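Pre-release inspection, kitchen sim stack, Flindura planner + Lehner grasp controller
Date: July 26, 2019
Build: release candidate 2
Status: hold, see items 6 and 9

1. Config loaded from repo, not from local copy. OK. Local override file was still sitting in the home folder, deleted.

2. Joint limits match the hardware sheet. OK, both arms.

3. Joint speed cap at 60 percent. OK. Was 82 in the old launch file, somebody please purge that one.

4. E-stop topic latched, planner halts on it. OK. Tried from idle and mid-move. Do not skip the mid-move one.

5. Watchdog timeout 25 ms. OK. Logs a warning on startup, harmless, but clean it up before October.

6. Collision meshes current for every movable part. FAIL. Microwave door is in the planner as closed box only. Open door has no swept volume so arm paths can go right through it. Needs door angle passed in from the state publisher, every cycle.

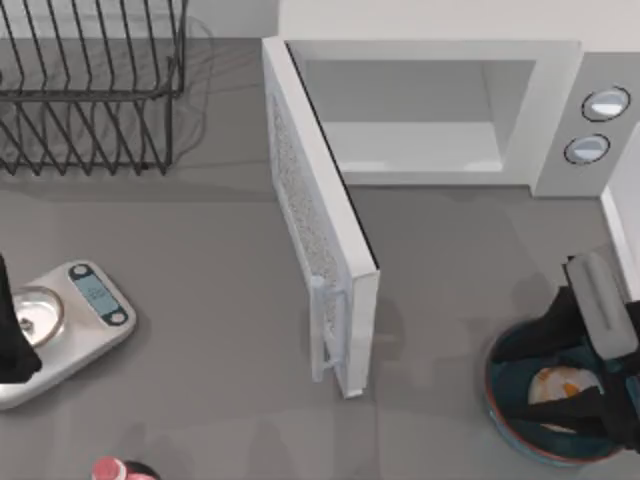 Door open, two grippers over the counter.
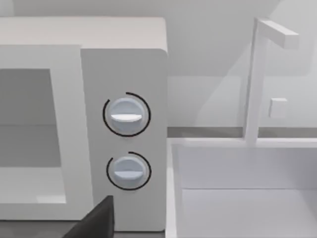
7. Left/right arm mutual avoidance on. OK. Margin is per arm, not shared, check both files.

8. Grip force limit on bowls and plates. OK. Value comes from Lehner defaults. Not tuned, good enough for sim, NOT for hardware.

9. Knob detection. FAIL. Perception node returns one merged blob for the upper and lower knob at low approach angles. Planner then picks the middle and aims for blank panel. Split works fine with the Itier segmenter switched on but thats off by default. Turn on, rerun the whole item.

10. Self-occlusion mask for fingers. Partial. Masks the finger bodies, misses the tips. Might be feeding item 9, not confirmed.

11. Faucet and sink rim in the static obstacle map. OK. Faucet is a plain box, fine for now.

12. Scale readout. Not checked. No test case written yet. Carry over.

13. Seeds logged with every run. OK. Forska log viewer drops the seed column on export, use the raw log.

14. Replay gives same joint path from same seed. OK on this machine. Second machine not availble, carry over.

15. Recovery behavior after failed grasp: open, back off, replan. OK. Back off distance is hard coded, move to config.

Comments
Don't sign off 6 by shrinking the planning area. Was done last release and it came back.
Fix 6 first, then 9. Any change to the mesh loader means 7 and 11 get redone too.
If the planner hangs at "waiting for scene", restart the state publisher, leave the planner alone.
Rerun the full list on the next candidate, no partial passes. Put the build number at the top.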